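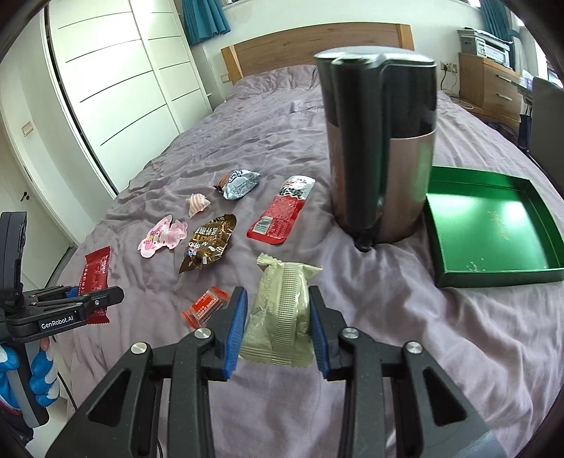
Grendgate Snack Tidy, README

Grendgate is a data collection service sold by Coppens out of Widbridge. You rent the handheld grippers, they send a collector, and some weeks later you get demonstrations of a person tidying up with robot hands. We bought the trial pack to find out whether it was worth the money. These are our notes, kept with the files so the next person doesn't have to ask me.

What you get
405 episodes, one bedroom, one theme: snacks go on the tray. The full licence promises 1000 episodes across 7 homes. The trial promises one home and delivers exactly that, bedsheets and all.

Objects
Mostly packaging. Foil, crimped pouches, twisted lolly wrappers, a kettle that gets in the way. The sales brochure calls this "deformable object diversity". My mum would call it a disgrace. Either way, it's harder than the coloured blocks we've been using, and our old policy fell over on the first pouch.
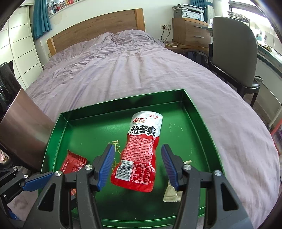
Glare is the main headache. Shiny bags on a glossy green tray upset our depth estimates badly enough that Veerle Brouwer switched depth off for the baseline and got better results, to her visible annoyance. The printing on the packets is Chinese in places, so if you're prompting by product name, check the labels file first. "Red one" is not a unique identifier in this dataset. We tried.

Hardware notes
The blue finger pads are grippy and kind to packets. Birdie Okafor used our rental pair for an afternoon and reports that the trigger is fine and the wrist ache arrives at the 3 hour mark.

Known problems
- Task labels are in American spelling. Search for "color", sigh, move on.
- The word "tray" is used for both the tray and the box lid in some labels.
- Support replies at 2 am our time, politely.

Verdict
Good value for soft-packet grasping, poor value for anything involving a second room. Annelies Vandenberghe wants the full licence. I want the labels fixed first. Fixes go to the labels branch, please, never to main.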